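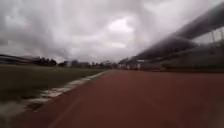 Notes for session 6, Mar 19, 2021. Read these before the lab. The slides only cover the first half.

## Reporting tools and who answers them

Last session was about maps that the planning office publishes. This one is about data going the other way: residents send something in, and the office has to do something with it.

We use two cases. Tallimham is a small town that bought a ready-made reporting app from Van Beek. Drundari is a larger district that built its own, called Flemby, on top of the permit database it already had.

### Tallimham

The app lets a resident drop a pin, pick a category and write a note. There were 20 categories at launch. Most reports went into "Other" because people could not tell "Sidewalk" from "Right of way", or "Drainage" from "Standing water". The town cut the list to 13 in November and moved the note field above the category menu. Reports in "Other" dropped, though the town never published by how much.

Each report goes to one shared inbox. A clerk reads it and forwards it by email. The app shows "Received" from that point on, and there is no link back from the department that does the work. A resident whose streetlight was fixed the next day sees the same status as one whose report was lost.

### Drundari

Flemby asks for an address or parcel before anything else. If there is an open permit on that parcel, the resident sees it right away, with the hearing date and a comment box. Comments are limited to 2000 characters and are attached to the permit file, so the planner on the case gets them with the drawings.

In its first year Flemby took in 287 comments on open permits. Planners had to mark each one as "answered in report", "answered by letter" or "outside scope". That field is public. It caused some arguments inside the office, mostly over "outside scope", which was used a lot for traffic complaints.

The weak point is the address step. Parks, alleys and vacant land often have no street address, and the parcel search does not accept a pin. Keep this in mind for question 2 below.

### Terms

**Intake** - the form and everything that happens before a person reads the report.

**Routing** - how a report gets to the department that can act on it. It can be by category, by location or by hand.

**Closing the loop** - telling the sender what was decided. A status label alone counts only if it changes.

**Duplicate** - two reports about the same thing. Tallimham keeps both. Flemby groups them by permit, which works for permits and for very little else.

### For the lab

Bring a laptop. Both sample files are in the course folder, one row per report.

1. In the Tallimham file, sort the "Other" rows into the shorter category list. Note the ones that still do not fit.
2. Sketch an intake form for Flemby that accepts places without an address. One page, pencil is fine.
3. Pick one row from each file and write the reply you would send, in two or three sentences.

Hand in 1 and 3 on paper at the end of the lab. Keep 2, we will use it again when we get to open data formats.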